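4.2 Collecting demonstrations in the kitchen

We spent a good part of September in the Hateck test kitchen, and we are fond of it by now, marble counter, green tiles and all. Early on, Gaurav Nishad suggested that we stop tidying up before each session, and his advice shaped the dataset more than anything we had planned on paper. A real counter has a toaster on it, and jars, and trays that sit a little crooked – so ours does too. The Grakis set holds 2956 demonstrations recorded this way, of which we kept 143 aside for testing and never showed to the policy during training.

Each session pairs an overhead view with a second view taken lower and closer to the objects. The overhead view is good at telling the policy where things lie on the counter, but the arm itself hides a fair amount of what is underneath it. The second view helps with height, with tray walls and with the inside of bowls.

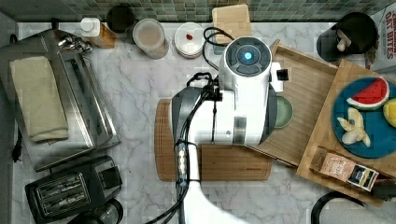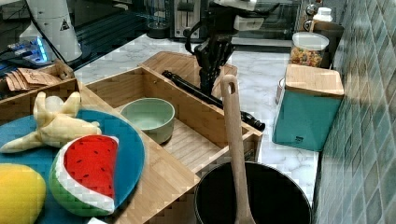 Figure 2. Two views of the counter in one session. The pale green bowl, the teal-blue plate and the toy banana and watermelon slice are visible in both.

4.3 Training with and without the second view

To find out how much the second view matters, we trained the same policy twice, once with both views and once with the overhead view alone. Zineb Shawky ran both trainings with identical settings, stopping each after 800 passes through the data, and she was patient enough to repeat the whole thing when we changed the image size halfway through. The two-view policy placed bowls more reliably, most clearly when the target was a walled compartment and the arm blocked the overhead view. With flat targets such as plates, we saw almost no difference between them.

Related items
Flastora: soft toys as stand-ins for fresh food
Mittal grasp planner, revised notes
Learning to place objects in divided trays

This site uses cookies to remember your reading settings. Accept | Manage choices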